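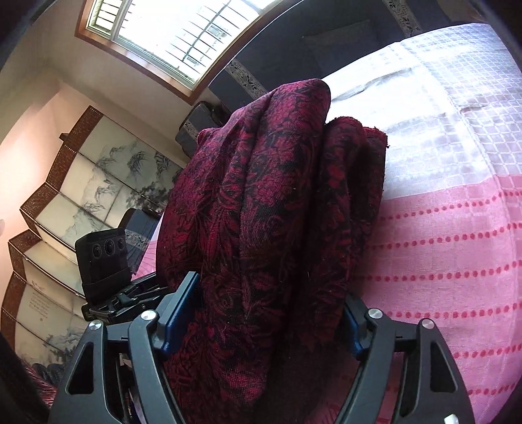
Folded blanket between the jaws of the hand-held gripper, bedroom work.

Minutes | Home Services | Product Review
4 min read

Meeting on the Okitex hand-held gripper kit, offer from Voß
Date: 12/21/21
Place: Trorville office, small meeting room
Present: purchasing, training, home services, accounts. The Plinuvport branch joined by phone.

1. Last minutes
The minutes of the last meeting were accepted with one correction. The delivery address for Plinuvport was written wrong and is now changed in the supplier list.

2. The offer
Purchasing presented the offer. Voß sells the kit as a set with the gripper tool, one pair of spare pads, a carrying case and access to the recording software for one year. The price is 336 per set. If we order six sets or more, the price goes down to 329 per set. Transport is not included. Accounts asked if the software must be renewed every year at the full price. Purchasing did not have the answer and will ask Voß in writing.

The meeting noted that the kit is meant for collecting examples of housework, which are later used for teaching a robot arm. We would do the recordings with our own staff and keep the right to use them in both branches.

3. Report from home services
Home services reported on the blanket task. Thick blankets are the most difficult item on our list, because there are several layers and the jaws must take all of them together. The worker has to bring the pads near to the fold and close slowly. The staff find the blue pads easy to follow with the eye when the cloth is dark. On the photo at the top of these minutes the left pad can be seen well, but the right one is partly hidden by the blanket. Home services said this happens often with big items, and the worker then must trust the hand more than the eye.

Complaints from the staff:
- The tool becomes heavy for the wrist after a long series.
- Lint collects at the joints. The manual says only "clean regularly" and gives no method.
- The handle is made for a large hand. Two workers asked for a smaller one.

Training said that the first complaint can be reduced with shorter series and a change of worker. Plinuvport did not agree that this is enough and wishes to have a wrist support tested also.

4. Light in the rooms
Plinuvport asked if bright windows are a problem for the recordings. Home services answered that they have worked with strong daylight and with curtains closed, but did not compare the results until now. It was agreed to record the same blanket task in both conditions before a decision is made.

5. Amount of recordings
Training proposed 200 recordings of the blanket task as the minimum for the review. Accounts found this number high for the hours we have. After discussion the number was kept, but the time limit was moved to the end of May.

6. Decisions
- No purchase at this time. The two loan sets stay with us under the present conditions.
- Purchasing asks Voß about the software renewal, the smaller handle and the price of extra pads.
- Home services writes one page on cleaning the joints and sends it to Plinuvport.
- Training prepares the plan for the light comparison.

7. Other matters
The carrying case of one loan set does not close correctly. Purchasing will report it to Voß so that it is not put on our bill later.

The next meeting will be fixed when the answer from Voß has arrived.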